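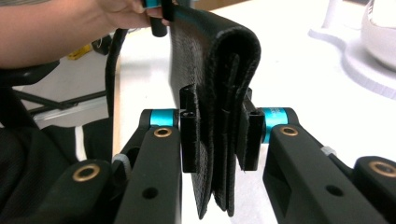 News > Members > Sewing Room

Search this site Enter keywords Go

2/7/19
By the Marklow Sewing Room desk

Curtain hemming weekend is back at the Marklow hall, and we've got more fabric than last time. Lots more. The stage drapes are coming down at last and every panel needs a new bottom hem before the March show. If you've never hemmed anything that heavy, don't panic – it's mostly pinning. Long black fabric, folded over on itself into several layers like that, wants a deep fold and a lot of patience, and if the lower edge of a strip has gone ragged, trim it before you turn it up. Don't iron straight onto the right side. Cloth with a slight sheen marks easy and you can't get the mark out after. Use a press cloth, an old pillowcase is fine.

We start at 10 both days. Doors on the Alvarado Street side, not the front, the front lock is still sticking. Parking behind the bakery is OK on the weekend but leave the two end spaces clear for deliveries.

There are 11 panels in all. Six are the big ones from the sides of the stage and the rest are the short ones that go across the top. Total run of hem is 607 feet if the old inventory sheet is right, and we haven't checked it. Plan is to get the big ones done Saturday and see where we are. Anything left over goes home with whoever has floor space and a machine that can take it.

What to bring: your own machine if you have a strong one, size 16 or 18 needles (bring spares, you will break some), glass-head pins, chalk. White chalk or the yellow, not the waxy kind. Thread is taken care off – we ordered a case of black poly from Uken and it came in Tuesday. Please don't use your own black, the blacks never match and it shows under the lights.
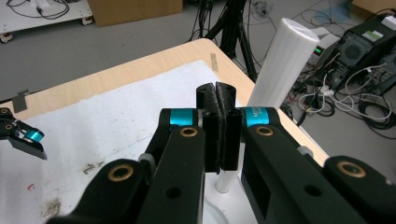
Do I have to know how to sew to come? Come anyway, there's pinning, measuring and pressing to do and we'll show you all three in ten minutes.

Lunch is soup and rolls, $6, pay at the table. Vegetarian both days. If you need gluten free let us know ahead, last time we ran out by noon. Coffee all day, bring a mug.

Couple of notes on the hems themselves, for those who missed the January meeting. We're going with a four inch double fold. Old ones were single and that's why they curled. Chain weights go back in the side panels only, the top ones hang fine without. Take the weights out BEFORE you press and put them in the coffee cans with the panel number on a bit of tape.
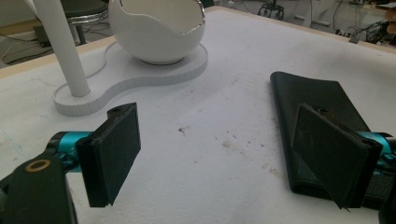
Panel numbers are chalked on the back at the top left corner, and they should match the list by the door. If yours has rubbed off ask before you start cutting, we had two of the same number last time and one came out short. Blind stitch on the machine is fine for the sides. For the bottoms do a straight stitch, longest setting that still looks neat, and backstitch at both ends.

Raffle for the new iron is still going too. 29 tickets left at the Imedum shop counter, a dollar each, drawn on Sunday after cleanup. Don't need to be there to win but put your phone number on the stub, and write it so we can read it.

Sign up on the sheet in the lobby or just turn up.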